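Unit 7: Play and Touch in the Early Years

Handout for students on the Certificate in Childcare Practice

Purpose of this unit

This unit considers how young children use touch to learn about objects, and how staff may plan for it in a nursery room. It should be read before the seminar. Students who have not yet completed the placement form should do so by the end of December.

Background

Infants explore objects by mouth before they explore them by hand. During the first year the hands take over much of this work, and the child begins to match the action to the object: soft things are squeezed, rough things are rubbed, hard things are banged on the floor. By the second year most children will turn an object over to look at its other side.

Texture and shape should be treated as separate matters when planning. A child who sorts by shape may pay no attention to surface, and a child who enjoys a rough surface may not care what it covers. Observation notes must record which of the two appears to hold the child's interest.

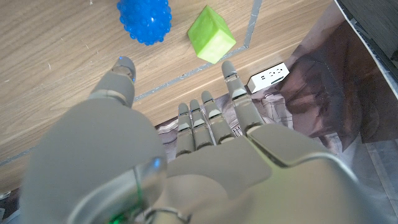 Choice of material should also take account of the floor, the light and the noise in the room. At the Plurenetti nursery, where several students on this course are placed, play on the carpet lasted longer than play at the table, and staff changed the morning session to suit. The Cabanatuan study, set as reading for this unit, reports 1,039 short observations and reaches a more cautious view. Students should be ready to discuss why the two accounts differ.

Safety

All items must be checked for loose parts before each session. Items that have been in the mouth are to be set aside and washed. Students must follow the rules of the placement setting where these are stricter than our own.

Assessment

The unit is marked out of 100. The observation report carries 80 marks and the seminar the remainder. Reports are to be handed in at the Dasell building.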